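4.2 Wiping the plates at the table

Use this section when the meal is small and you do not want to carry everything to the sink. The Casmont table has an oiled top, so do not leave water standing on it for more than 5 minutes.

1. Put the rectangular tray on the left and the large round black one beside it.
2. Keep the pale plate on the right side.
3. Pour 50 ml of warm water with one drop of soap into the rectangular tray.
4. Wet the sponge and squeeze it well.
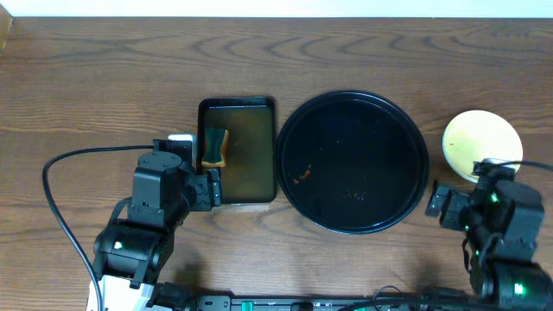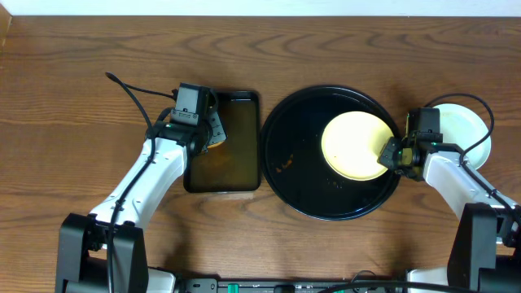

Small orange-brown crumbs on the large round black piece, both pictures.

Can I use the green side of the sponge on the black pieces?
Use the foam side for them. The green side makes fine scratches, and these stay visible under a lamp.

5. Collect the crumbs with a dry paper first, then wipe from the rim to the middle.
6. Wipe the pale plate last and turn it once while you wipe.

Caution: Do not pull a tray over the wood. Lift it with two hands.

Note: If a brown mark stays on a pale plate, leave a damp cloth on it and try again after 6 minutes.

Text: Sevim Ertürk. Checked by Todor Jurić, 14 May 2023.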